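Daten sammeln ohne Roboter: »Die Hand weiß mehr, als wir aufschreiben können«

Narayanan Annamalai leitet bei Deltenon die Gruppe für Manipulation. Seit Mai wertet sein Team eine Versuchsreihe aus, in der handgeführte Greifer die Trainingsdaten für einen Roboterarm liefern. Untersucht wird, wie viele Vorführungen ein gelerntes Greifmodell braucht, wenn die Gegenstände biegsam sind, also etwa Kabel. 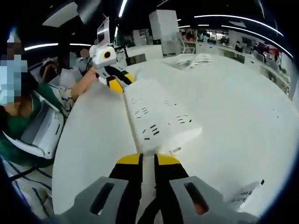
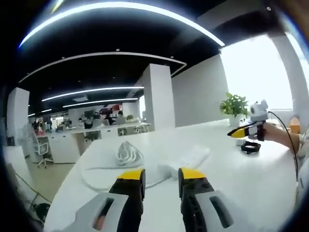

Steckdosenleiste und Kabel, handgeführte Greifer am weißen Tisch.

Annamalai kommt aus der klassischen Bahnplanung. Früher habe er Monate damit verbracht, Bewegungen von Hand zu programmieren. »Bei einem starren Bauteil geht das gut«, sagt er. »Ein Kabel liegt jedes Mal anders. Man kann die Fälle nicht alle hinschreiben.« Der Umweg über die Fernsteuerung eines echten Arms habe ihn auch nicht überzeugt. Die Bedienung sei langsam, und wer einen Arm fernsteuere, bewege sich vorsichtiger als beim Arbeiten mit der eigenen Hand. Diese Vorsicht finde man später im Modell wieder.

Die Greifer, mit denen das Team arbeitet, heißen intern Jullow. Es sind Handgeräte mit zwei Fingern und einer Weitwinkelkamera. Aufgezeichnet werden das Kamerabild, die Lage des Geräts im Raum und die Öffnungsweite der Finger. Der Roboterarm trägt später die gleichen Finger und die gleiche Kamera. »Das Modell sieht beim Ausführen fast dasselbe wie beim Lernen«, erklärt Annamalai. »Der Arm dahinter ist für das Bild nebensächlich.«

Für die Studie nahm die Gruppe 3.000 Vorführungen auf, verteilt auf mehrere Aufgaben: ein Kabel aufnehmen, es geradeziehen, einen Stecker zur Leiste führen, die Leiste in eine neue Lage drehen. Trainiert wurde erst mit allen Daten, dann mit immer kleineren Teilmengen. Das Ergebnis hat ihn überrascht. Mit 300 ausgewählten Vorführungen schnitt das Modell beim Aufnehmen und Geradeziehen kaum schlechter ab als mit dem vollen Satz. Beim Einstecken dagegen fiel die Leistung deutlich ab.

Auf die Auswahl komme es an, sagt er. Zog das Team die 300 zufällig, wurden die Ergebnisse auch bei den einfachen Aufgaben schlechter. Gut waren sie, wenn möglichst verschiedene Ausgangslagen vertreten waren. »Wir hatten am Anfang sehr viele Aufnahmen, in denen das Kabel fast gleich lag. Davon lernt das Modell wenig. Heute wird nach jedem Durchgang umgebaut, auch wenn das lästig ist.«

Vier Personen haben die Vorführungen aufgenommen. Auch das ist in den Daten zu erkennen. Einer der Beteiligten greift grundsätzlich nahe am Stecker, eine andere weiter hinten und lässt die Finger dann nachrutschen. Beides funktioniert. Mischt man die Aufnahmen ohne weitere Angaben, zögert der Arm gelegentlich zwischen beiden Strategien und greift ins Leere. Das Team hat zwei Gegenmittel geprüft. Einheitliche Anweisungen machten die Daten sauberer, das Modell aber anfälliger bei ungewohnten Lagen. Besser schnitt ein Verfahren ab, bei dem das Modell eine ganze Folge von Bewegungen auf einmal vorhersagt und sich damit für eine Weile festlegt.

Schwierig bleibt die Kontrolle der Kraft. Die Handgeräte messen sie nicht. Wer einen Stecker einführt, spürt den Widerstand und korrigiert, ohne darüber nachzudenken. »Die Hand weiß mehr, als wir aufschreiben können, und im Moment auch mehr, als wir aufzeichnen«, sagt Annamalai. Im Video sehe man nur, dass jemand kurz innehält. Warum, stehe nicht in den Daten. Er vermutet darin den Hauptgrund für die schwachen Ergebnisse beim Einstecken, belegen kann er es noch nicht.

Ein zweites Problem sind weiße Gegenstände auf weißem Untergrund. Die Ränder verschwimmen, und auf glänzenden Flächen kommen Spiegelungen dazu. Das Team habe überlegt, einfach eine dunkle Matte unterzulegen, und sich dagegen entschieden. »Im Büro eines Kunden liegt auch keine Matte.« Stattdessen wurden Tageszeit und Beleuchtung variiert. Am frühen Nachmittag, bei hellem Fensterlicht, ist die Ausfallquote weiterhin am höchsten.

Ausgewertet wird mit Skuson, einer Software, die die Gruppe selbst geschrieben hat. Sie sortiert Aufnahmen aus, bei denen die Lageverfolgung abgerissen ist. Das kommt vor allem bei schnellen Drehungen vor und dann, wenn die Kamera zu nah an einer einfarbigen Fläche ist. Verworfene Aufnahmen werden behalten und getrennt abgelegt.

Als Nächstes sollen Kraftsensoren in die Fingerspitzen. Ein Prototyp mit dem Namen Swanson liegt vor, ist Annamalai aber noch zu schwer. Nach einer Stunde werde der Arm müde, und müde Leute führten anders vor als ausgeruhte. Bis das Gewicht stimmt, will er die Versuche zum Einstecken mit den bisherigen Geräten wiederholen, diesmal mit mehr Steckertypen und kürzeren Sitzungen.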